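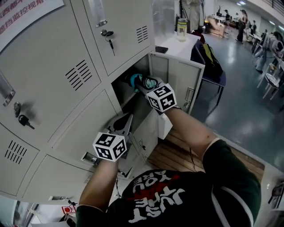

Students teach robot to tidy a shoe locker, one recording at a time

May 2, 2018

A robotics class at Clistanbridge Technical College has recorded 564 short lessons for a two-armed robot by putting shoes into lockers and taking them out again, using a pair of handheld grippers in place of bare hands.

The 10 students on the course have spent the spring term opening doors, reaching into compartments and moving shoes. Their recordings will be used to train Cropper, a robot the college built two years ago for a different job and has been adapting since Christmas.

The class will show its results at a student robotics meeting in Ullville in August, where teams from six colleges will set their machines to work on household and workplace jobs. The Clistanbridge team has entered the storage round. Each robot must open a metal locker it has not met before, take out whatever is inside, put it back and shut the door.

"It sounds like a small thing to ask," said the course tutor. "You have a door that swings, a gap that is narrow, and a shoe that bends when you squeeze it. For a robot that is three separate problems and they all arrive together."

Each gripper is held in the hand and has a jaw at the front. Mounted on it is a white cube printed with black-and-white square patterns. Cameras pick out the patterns and software works out where the gripper is and which way it is pointing. The result is a record of how a person moved during the job, in a form that can later be passed to the robot's arms.

Previous classes at the college drove Cropper directly, with a joystick for each arm. Students said it was slow and tiring. A single shoe could take several minutes to move, and a good part of each lesson went on getting the arms back to their starting position after a knock. The handheld grippers were built over the winter by the second-year group, who printed most of the parts in the college workshop and threw away four versions of the jaw before settling on the present one.

"With the joysticks you were always thinking about the joysticks," said one second-year student. "With these you think about the shoe. You still can't feel it properly, though. The first week I kept dropping things because I was used to having fingers."

The project was paid for with a grant of £3,000 from Sistora, a Clistanbridge firm that makes storage fittings for schools and swimming pools. The money went on cameras, motors for the robot's wrists and a computer for processing the recordings. The firm has no claim on the students' work, the college said, but two of its engineers have been to see the class and will come back before the summer.

Lessons follow a set pattern. One student wears the grippers and does the task while a second watches the computer to check that the cameras can see the markers. A third keeps the log, noting the height of the compartment, the kind of shoe, which way the toe was facing and whether the door was open at the start. After every few recordings they swap round, so that the robot does not learn the habits of one person.

Those habits turned up early on. When the class looked through its first batch of recordings in February, it found that the right-handed students nearly always took hold of a shoe by the heel. One left-handed student went for the side nearest the laces. Neither was wrong, but the software had trouble with the mixture and produced a movement somewhere between the two, which in tests closed the jaw on thin air. The group now records both grips on purpose and labels them.

There was a longer argument about what the other hand should be doing. Some students wanted it to stay still and out of the way, on the grounds that less movement would be easier to learn. Others said that people in real changing rooms use both hands, with one steadying things at the bottom of the compartment while the other reaches in above. The class voted to allow both hands inside the locker. Recordings made before the vote have been kept, but in a separate folder.

Shoes have been a problem of their own. The class began with plain black school shoes, which the cameras found hard to tell from the shadows inside the locker. It moved on to trainers, borrowed from the students themselves, then to sandals and a single wellington boot. The boot does not fit in the smaller compartments and is used only to test whether the robot will give up sensibly when a job cannot be done.

Locker keys have been left out of the task for now. The rules for August say that doors will be unlocked, though they may be closed. Turning a small key is beyond what the jaws can do at present, and the tutor said the class had spent one afternoon trying it before agreeing to leave it to next year's group. Long handles are easier. The jaw can hook behind one and pull, provided the robot moves back in a curve as the door comes towards it.

That curve has taken up more of the term than anything else. In early tests Cropper pulled in a straight line, as if it were opening a drawer, and the handle slipped out of its grip. The students went back and made a set of recordings of nothing but doors, with no shoe at all, opening and shutting the same one at different speeds. After these were added the robot opened the door fully in seven tries out of nine, the best run it has had. The shoe part still lags behind. It can pick up a trainer from the front of a compartment but has difficulty when the shoe has been pushed to the back.

Light matters more than the class had expected. The inside of a metal locker is dim even in a bright room, and the open door can hide a marker from one of the cameras. When that happens the recording has a gap in it. Short gaps can be filled by the software, but longer ones mean the recording is thrown out. The figure of 564 covers only the ones that passed this check.

The students have also had to learn how to be filmed. Leaning too far over the work blocks the view, and so does a loose sleeve. A sheet of rules taped up in the classroom asks for short sleeves or rolled cuffs, no bracelets, and a pause at the start and finish of each recording. A line added later in pen says bags and drinks are to be kept away from the lockers.

The course runs for 10 weeks and counts towards the college's engineering certificate. Marks are given for the log books and a written report as well as for the robot, and a group whose machine fails in Ullville can still pass with a high mark. The tutor said this was deliberate. In past years students had hidden failed tests for fear of losing marks, and the next group had then made the same mistakes.

This year's reports must include a page on what did not work. One group has written about tape that came loose from a marker and spoiled a morning's recordings. Another has covered the time it mixed up left and right in the software, so that Cropper reached for the shoe with the wrong arm and pushed the door shut with the other.

For several of the students it is the first time they have worked with a robot larger than a desktop kit. One first-year student, who joined from the motor vehicle course, said she had expected to spend the term writing programs. "I've done some of that. Mostly I've put shoes in lockers," she said. "But you see it do the thing the way you did it, with the same little turn at the end, and you know that's from your one."

Cropper was first built to pick up plant pots for the college's horticulture department and still has the wide base it needed for the greenhouse floor. The base is steady but a few centimetres too wide for some of the gaps allowed in the Ullville rules. The class plans to fit a narrower one before the end of June, and will then have to check that the arms still reach the top row of lockers without the whole machine tipping.

Recording will go on until the end of May. The students want more examples from the lowest compartments, where the person has to crouch and the cameras get a poor view, and more with the door half open. After that the grippers will be put away and the remaining lessons given over to testing on the robot itself.

The college intends to put the recordings on its website once the August meeting is over, so that other schools and colleges can use them without having to build their own equipment. Drawings for the gripper will be included. The second-year group is still writing the assembly notes, and has asked anyone in the department with a spare set of small hex keys to bring them to the workshop.

Places on next year's course open in the autumn. Applicants do not need any experience of programming, but must be able to attend both weekly sessions.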